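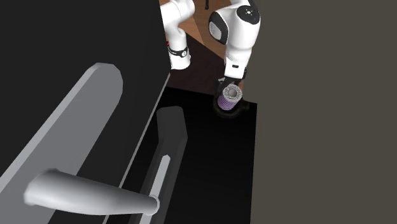 家用小机械臂的夹爪，抓圆柱形的东西老是打滑，应该先换指垫还是先调夹持力？

先换指垫。夹持力加大以后，舵机一直顶着，发热快，时间长了齿轮也受不了。硬塑料的平面手指夹圆柱，接触的地方只有两条线，力再大也容易转。贴一层硅胶片或者做成浅V形，多数情况就够了，之后再从小到大慢慢加力。

补充一下我的情况。臂是在合租的工作间里装的，控制板用的Mukton，夹爪是照着Entili的图纸自己打印的，两指平行开合。去年12月开始调，抓方块没有问题，换成直径59毫米的圆筒就不行，提起来以后会慢慢往下滑，有时候还会歪。现在程序里夹持电流给到上限的一半。仿真里同样的动作每次都能成功，所以我一开始没往手指上想。

Vilgot Fjeld
上面说先换指垫，我同意。另外说一下仿真的问题：你先看看摩擦系数填的是多少。很多人用默认值，默认值往往偏大，打印件的表面达不到。我自己的办法是把系数一点点往下调，调到仿真里也开始打滑，再拿这个值去试不同的手指形状，比每次都重新打印省料。
还有抓的高度。两根手指比较短的话，只夹住顶上一小截，重心在下面，稍微一晃就歪。能往下探就多探一点，不过要留意指尖别碰到托座或者台面。
硅胶片我用过1毫米和2毫米的，2毫米的好一些。粘之前用酒精把打印件擦干净，不然用几天就翘边。

路过的老周
换个好点的夹爪吧，自己打印的都不耐用。Zenbridge有现成的，我没用过，听说还行。

Eilif Nygård
不用急着换夹爪。提起来慢慢往下滑，也可能是位置控制的问题：手指到了设定的开度，程序就认为夹好了，后面不再出力。你把目标开度设得比圆筒直径小几毫米，同时限制电流，让它一直保持一点压力。我那台改完以后，连续抓了128次，掉了13次，掉的基本都是没对正。后来在手指内侧开了120度的V形槽，对正的问题也好了很多。
提升速度也放慢一点，起步那一下加速度太大，最容易滑。加速度参数我从1,000改到了400，单位看你用的固件，不要直接照抄。
舵机温度记得看一眼，摸着烫手就把电流降下来。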